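Why I Stopped Hiding the Junk Drawer

My mother-in-law, Concetta De Luca, keeps her rubber bands in a dish on the kitchen counter. Right out there, next to the fruit. When I first married into the family I thought this was a bit sad, like a person who couldn't find a better home for them. I have since spent more money than I'd like to print here on finding better homes for rubber bands, and I've come around to the dish.

So this is my complaint, and it's July 2024 and too hot to be polite about it. I think the storage business has sold us a very odd idea, and I bought it for years with both hands. The idea is that a tidy house is a house where everything has a container, and that if your house isn't tidy you must be short of containers. You are never told you might have too many.

I live in Cokton, in a house with one proper closet and a hall that's really just a wide place between doors. When we moved in I went a little nuts. There was a store out on the Namgate road that did nothing but bins, and I'd go in for one thing and come out with a cart. Drawer dividers. A thing for lids. A thing for the things that hold the lids (I am not kidding, it had two sizes). I remember standing in the checkout line feeling wonderful, as if I had already cleaned the house and was just stopping by to pick up the receipt.

That feeling is what they're selling, I think. It's the same one you get from buying running shoes. For one afternoon you are a runner.

Then you get home, and you have to decide what goes in the box. This is the part that takes real work, and the box is no help with it at all. A box will hold whatever you put in it. It'll hold tax papers or dead pens or the cord to a phone you gave away. I had one whole bin, a nice one with handles, that was entirely cords, and I moved it from shelf to shelf for years because it looked so organized. I couldn't have named what a single one of them plugged into.

My husband calls this "filing the trash," and I was annoyed the first time he said it, mostly because I was holding a label maker.

The clear ones are a special case, and I have gone back and forth on them more than any grown woman should. The argument for clear is that you can see what you own. You open the cabinet, there are your batteries, there's your tape, and you don't buy more tape. Great! I believe in that argument. I still have a few clear boxes and I'd fight you for them. 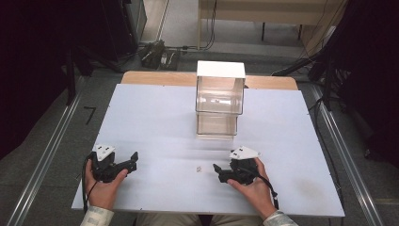 Two clear tiers and a plain white lid: the kind of box I can never walk past.

But there's a catch with clear, and it took me an embarrassingly long time to see it. Clear boxes look best with hardly anything in them. In the magazines they've got six cotton balls and a single bar of soap. Put in what a family really has – the half tube of sunburn cream, the thermometer in its chewed-up sleeve, the loose cough drops – and you've just built a display case for your mess. So then you start tidying the inside of the box. Then you buy smaller boxes to go in the box. My sister did this with her bathroom and ended up keeping the ugly stuff under the sink in a grocery bag, so the nice boxes could stay nice. She has a bathroom with two bathrooms' worth of storage in it and she brushes her teeth out of the grocery bag.

I'm not saying own nothing. I've read those people too, the ones with one bowl, and I get tired just thinking about all the washing. I like my stuff! I've got a drawer of birthday candles and takeout menus and one good screwdriver, and I've made my peace with it. When I need the screwdriver I pull the drawer open and push things around for a few seconds and there it is. I timed this once against the system I had before, where the screwdriver lived in a tool caddy inside a tote on the top shelf of the closet, and which needed a chair. The drawer won so easily that I felt silly for getting out the timer.

What I'd like is for us to go back to deciding where things live by where we use them. That's Concetta's whole method, if you can call it that. The rubber bands are by the fruit because she stands there when she opens the bread and closes the bag again. Her scissors hang on a nail by the back door. Her stamps are in a teacup by the phone, and she has never once, to my knowledge, run around the house yelling about stamps. I've run around my house yelling about stamps with a labeled stamp box sitting on a shelf over my head.

And her place looks fine, by the way. It looks like someone lives in it and is making lunch. I don't know when we decided that was a problem to be fixed. I suspect it was sometime after we all started taking pictures of the insides of our pantries, which is a thing I did too, in December, after a weekend of pouring perfectly good cereal out of its perfectly good box and into a tall plastic one. The cereal box already had the name on it. It had a picture! I cut off the cooking directions from the rice and taped them inside the cabinet door, and the tape let go, and now I guess at the rice.

A neighbor of mine disagrees with all of this, and she's a smart woman, so I'll give her side. She says that for her the boxes come first and the habit follows. She grew up in a house where you couldn't find the floor, and having a place with edges, a set amount of room and no more, keeps her from sliding back. When the bin is full, something has to leave. I think that's a really good rule, and I've borrowed it for the kids' art supplies. But notice she owns the same bins she owned when I met her. She isn't in the store every other weekend. The rule is doing the work and the bin just happens to be what she hung it on, and I'd bet a shoebox would do her the same good.

Shoeboxes, while I'm on it. My grandmother ran her whole life out of shoeboxes and cookie tins. The button tin, the photo box, the box of string. They didn't match and they didn't stack very well, and when one got crushed she got another one for free with her next pair of shoes. There was no version of her Saturday that involved driving somewhere to buy a container. I think about that when I'm standing in an aisle comparing two shades of beige.

My own rule these days is pretty loose. I don't buy anything to hold things until the things have been sitting out in a pile long enough to bug me, and until I've gone through the pile. Most of the time the pile shrinks down to nearly nothing and the question goes away. Last month it was a heap of gift bags in the hall. I kept the ones that weren't ripped, stuck them inside the biggest one, and hung that on the closet doorknob. It's not pretty. My husband bumps it every time he goes for his coat.

The cord bin is gone, too. I took the whole thing to the recycling drop-off, and I stood there for a minute with the empty bin in my hands, thinking about what I could keep in it. Then I left it on the giveaway table and drove home. I did go back for it. It's in the garage, and so far there's nothing in it but a bike pump.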